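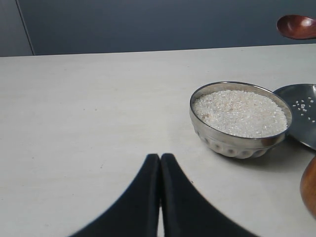

Oltach opens its spoon lessons to everyone in Tralbridge

You can now walk into the Oltach workshop in Tralbridge on a Sunday afternoon, sit down at a small desk, and teach a robot arm how to serve rice. No experience needed, no sign-up, and if you spill, you sweep up and go again. The sessions began in May and they have been full every week.

The arm is called Kivi. It has a two-finger gripper with a small camera mounted by it, and it stands at a pale table in the back half of the workshop. The person teaching it sits a few steps away and holds Hula, a lightweight copy of the arm with the same joints in the same order. Move Hula and Kivi moves. Squeeze the trigger on Hula's handle and Kivi's fingers close. That is the whole lesson on how to drive it, and most people have the hang of it before they've finished asking questions.

Every run is recorded from start to finish: the joint positions, the opening of the gripper, and the camera views. When there are enough good runs of one task, Oltach trains a policy on them, and then Kivi tries the task with the visitor's hands off the controls. The team has been doing this in-house for a while with blocks and cups. Rice is new, and it is much more fun to watch.

The task is short to describe. Pick up a wooden spoon, take a scoop from a full steel bowl, carry it over to a steel plate, tip it out, put the spoon down. A good driver gets through it in 14 seconds. A first-timer takes a good deal longer, and nearly all of that extra time goes into the pickup.

I had a turn myself and I can confirm it. Scooping felt natural almost at once. You push down, you roll your wrist, and a robot across the room rolls its wrist too, which made me laugh out loud the first time. But getting hold of the spoon! On Hula you don't feel the table or the handle. You are looking at a screen and judging distance with your eyes, and your fingers keep wanting to tell you things they have no way of knowing.

The advice from the operators is to slow down before the squeeze and let the camera do the work. Bring the gripper in low, get the handle between the fingers, pause, look, then close.
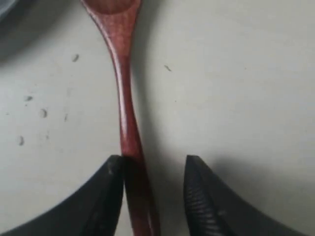 Lining up is the part the Oltach team talks about most, and after an afternoon there I understand why. Kivi's fingers close together, so if the handle isn't in the middle, one finger gets there early and shoves it sideways, and a spoon that has been shoved tends to turn as well. In the wrist view it's easy to spot once you have been told what to look for: the wood is right up beside the left finger, and on the other side there's a clear strip of table before you get to the ridged pad on the right one. What you want to do from there is nudge Hula a little to the left, so that the strip is the same width on both sides. Then squeeze. I overshot, came back, overshot again, and finally got it, and the small cheer from the bench behind me was very welcome.

The shape of the spoon matters too. Its neck is slim and curved, and the handle gets wider and flatter lower down. New drivers go for the neck, probably out of habit from picking up spoons at home by whatever part is nearest. The operators would like them to go for the wide part, where the pads have more wood to press on. A spoon held by the neck can swing when it meets the rice, and then the scoop comes up half empty or the spoon ends up pointing at the ceiling.

Both kinds of run get saved, as it happens. A visitor asked whether a messy attempt would teach Kivi bad habits, and the answer was more interesting than a yes or a no. Runs where the driver makes a mistake and then fixes it are some of the most useful ones Oltach has. If every recording shows a perfect approach, the policy has no idea what to do once it drifts off line, and it always drifts off line sooner or later. A run with a wobble and a correction in it shows the way back. Runs that end with the spoon on the floor are marked as failed and left out of training.

So the shaky, over-careful driving of people who have never touched a robot is worth something here. One operator put it like this while resetting the table: "I've done this task so many times that I can't do it badly anymore. I try, and it looks fake. Then somebody comes in off the street and gives me four different recoveries in one run."

There is a first result to report. Oltach trained a policy on 27 runs, all of them driven by Sunday visitors, and let Kivi loose on the rice that same week. It picked up the spoon cleanly more often than not. The scoop itself was good. Tipping was the weak spot, with Kivi starting to turn the spoon before it was fully over the plate, so that part of the serving landed on the table. The operators traced that one back to the recordings: a lot of us begin tipping early because we're pleased to have made it that far. I'm fairly sure mine was one of them.

The fix was pleasingly low-tech. Drivers are now asked to stop over the plate, say "over" out loud, and then tip. The word isn't recorded or used for anything. It just makes people wait a beat, and the newer runs have a nice clear pause in them that the policy can pick up on.

Hula has changed a bit along the way as well. The first version had a stiff trigger, and people squeezed so hard that the whole arm jerked at exactly the moment it needed to be still. The current trigger is softer and has a longer travel, so you can close the fingers a little, check, and close them the rest of the way. A small spring was added at the elbow to take some of the weight. Younger drivers in particular had been getting tired by their third or fourth go, and a tired arm sinks, and then Kivi sinks too and bumps the table.

There has also been a good argument going on about the lifting part, and I hope it isn't settled too quickly. Some of the operators think the spoon should be tilted back slightly on the way out of the bowl, as you would with soup. Others say that rice heaps up perfectly well on a level spoon and that the tilt just gives the policy one more thing to get wrong. Visitors do whatever they like, and the recordings have plenty of each. The plan is to train on the two groups separately and compare. If you have a strong opinion about how rice ought to be lifted, there's a desk in Tralbridge where it will be taken very seriously.

What I enjoyed most was how quickly people began coaching one another. A girl who had just finished her turn stood next to the screen and told her grandfather "left, left, no, your other left" until he had the handle centered. He got it on the second try, took an enormous scoop, carried it across with his tongue between his teeth, said "over" in a very firm voice, and tipped. Then he asked to go again, and the line behind him let him.

Between drivers, someone puts the spoon back on the table, and they're careful not to put it back in the same spot. Sometimes it points straight at the arm and sometimes it lies at an angle. The bowl is moved now and then too. If it all stayed put, Kivi could learn the task as one fixed motion and would come unstuck as soon as anything shifted. The same goes for the amount of rice. The bowl is topped up for some runs and allowed to run down for others, so there are deep scoops and shallow ones in the set.

Next on the list is a second utensil. A ladle was the popular choice among visitors, but its hooked handle is awkward for two fingers coming in from above, so it may have to wait. After that the team would like to try dried beans, which roll, and which one operator described with real affection as "rice that fights back."

Oltach says it will keep the Sunday sessions going as long as people keep coming, and that the recordings from them will be used for Kivi's kitchen tasks only. The cameras point at the table, and drivers aren't filmed.

Practical details: the workshop door is on the yard side of the building, and sessions start at 2 and finish when the line runs out. Each turn is four runs, with a practice run first that isn't saved unless you ask. Children are welcome with an adult, and there's a cushion for anyone who needs a little extra height to reach Hula comfortably. Long sleeves are best rolled up, as they catch on the elbow joint. There is a screen by the entrance showing Kivi's own attempts from the past week, spills included, and it's well worth stopping to watch a few before you take your seat.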